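# What Happens at a Youth Court?

Imagine you did something you wish you hadn't. Maybe you drew on the wall of the bus shelter with a marker, or you took a candy bar from the corner store without paying. You got caught. Now what?

In a lot of places, the answer might be a trip to a regular court, with a judge in a black robe. But in the town of Galtitz there is another choice, and it's a really interesting one. It's called a youth court, and most of the people running it are teenagers!

## Who is in the room?

A youth court looks a bit like the courts you see on TV, only smaller and friendlier. The kid who broke the rule is there, along with a parent or another grown-up from home. Then there is the jury. A jury is a group of people who listen to the whole story and decide together what should happen next. In Galtitz the jury members are between 12 and 17 years old, and every one of them has had training first.

There are two more important jobs. One teenager speaks up for the person who was hurt or whose things were damaged. Another speaks up for the kid who did it. A grown-up judge or lawyer sits in to make sure everything is fair, but mostly that person listens.

One big difference from TV: nobody argues about whether the kid did it. You can only go to youth court if you have already said, "Yes, that was me." That takes some courage!

## What do they talk about?

The jury asks questions. Lots of them! They might ask:

- What were you thinking right before it happened?
- Who was hurt or upset by it?
- How do you feel about it today?
- What do you think would help make it right?

Did you notice that last one? The kid gets a say too. People who study this kind of court call it *restorative justice*. To restore something means to bring it back to how it was, or as close as you can get. You can restore an old bicycle, and you can restore trust — although trust usually takes longer.

## So what does the jury decide?

Youth court never sends anyone to jail. The jury writes a plan, and the kid has to finish it by a certain date. Suppose a boy broke a window at the Bellamy Street library with a baseball. His plan might say that he has to write a letter to the librarians, spend 27 hours helping out at the library, and come back to sit on a jury himself.

Yes, you read that right! In Galtitz, almost every plan includes a turn on the jury. Kids who have been through it often ask the best questions, and some of them like it so much that they sign up for more.

If the plan gets finished, the case is closed. In many towns it stays off the kid's record, so it won't follow them around when they look for a job. If the plan doesn't get finished, the case can go back to the regular court.
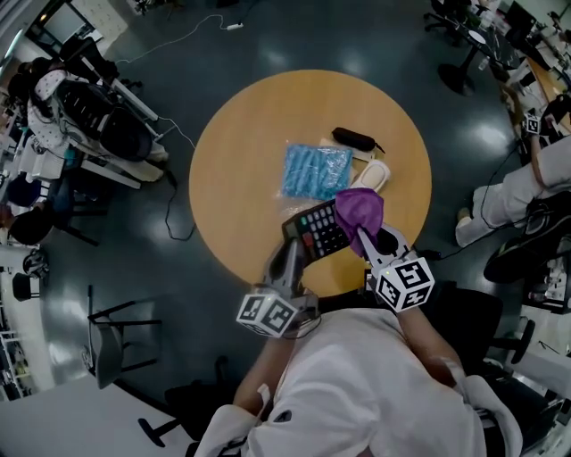 ## Does it happen in other places?

It sure does! The nearby town of Vundley started its own youth court after some middle schoolers came to watch the one in Galtitz. The Vundley court meets in the old post office and has 43 trained jury members. In its first few years it heard 542 cases, from broken mailboxes to a very long quarrel over a stolen skateboard.

Not every case can go there. Youth courts handle small things, like graffiti, shoplifting or skipping school. Serious crimes, where somebody was badly hurt, go to the regular court with a regular judge.

Each court has its own rules as well. Some let a teenager be the judge. Some have no jury and use a group of three young judges. If there is one near you, the rules will probably be a little different from the ones on this page.

## Words to know

**Jury:** a group of people who listen to a case and make a decision together.

**Record:** a list, kept by the police or the courts, of the times a person got in trouble with the law.

**Community service:** useful work you do without pay, to help the place where you live.

**Confidential:** kept private. Everyone on a youth court jury promises to keep what they hear confidential, and that means not telling your best friend, either.

## Try it in your class

You can hold a pretend youth court at school. Use a made-up case, so that no real person feels picked on. A good one is "The Case of the Missing Class Snacks." Choose someone to be the snack taker, someone to speak for the hungry class, and six jury members. Give the jury ten minutes to ask questions, then let them go off to a corner and write a plan.

Afterward, ask the snack taker whether the plan felt fair. Then swap jobs and try it again — you may get a completely different plan the second time!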